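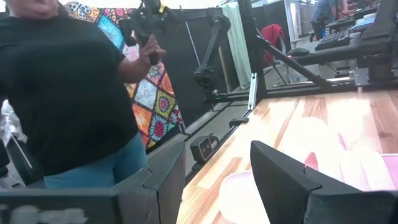
Teaching a robot to handle household items still takes a lot of human time, and a group at the Oletum lab in Niltholm wanted to know how little it could get away with. Its method, named Bremodum, starts with a person guiding the arm through a task. A stereo camera fixed low on the table rail looks toward the wooden top, so the software gets a view that stays put while the arm moves. The usual recipe calls for 2,000 demonstrations per task. Bremodum used 170, then had the arm practice on its own for almost five hours.

The results, shared in November, were mixed. Folding and stacking came out level with the larger training set. Soft items that slid under a finger were harder, and the arm often let go too early. The group plans to repeat the tests on 2 more tables at its Sleiman site, with different lighting.

Home | Features | Science | Machines | Subscribe

Search this site Go

Related
Why grippers drop soft things
Inside the Sleiman test rooms
Fewer demos, longer practice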